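Davcombe opens its doors, and we got to poke around

If you missed the October open day at the Davcombe workshop, I'm sorry, because it was a good one! Ten of us from the newsletter crowd went along, and a few more turned up on their own after lunch. Saron Alemayehu met us at the entrance with name stickers and a big pot of coffee, and then she more or less let us loose.

The first stop was the Laltent group, who are teaching an arm to do small household and bench jobs. Picking things up, putting them down somewhere else, doing it again. It sounds dull on paper, and I could have stayed all afternoon. Mitiku Gudeta ran the demo and took questions the whole time he was working, which can't be easy. He told us they have logged 1,452 practice runs since the spring, and that they want many more before they let the arm loose on anything breakable.

What got me was how ordinary the setting is. They work over a plain white counter with cabinets under it and paper towels on the wall, the kind of place where you'd rinse out a mug. Mitiku likes it that way. A robot that only works on a perfect, bare table isn't much help to anyone, he said (and my own kitchen would be a real test of character for it).

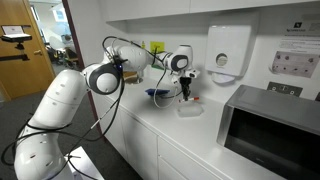 Do you need to know how to program to try it?

Anyone can have a go, with or without programming. Visitors guide the arm with a hand controller, and a member of the Laltent group stays next to the stop button.

Bontu Chala went first from our side and was grinning the whole way through. My turn went worse. I came in much too fast and had to back off twice, and then I got it, and I may have cheered out loud. It's a strange feeling, moving something that size so gently!

Upstairs, Embla Engebretsen gave a short talk on Endale, the software that saves each run so it can be played back and studied. She kept it friendly and showed plenty of failed attempts, including a long string of near misses that had the room laughing along. Some 100 people came through over the day, and I think most of them ended up in that talk.

Davcombe plans another open day in the spring, and Thodoris Nikolaidis is keeping the list for our group. Drop him a line if you want a seat in the shared van. Wear comfortable shoes, as the stairs are steep and there's a fair bit of standing.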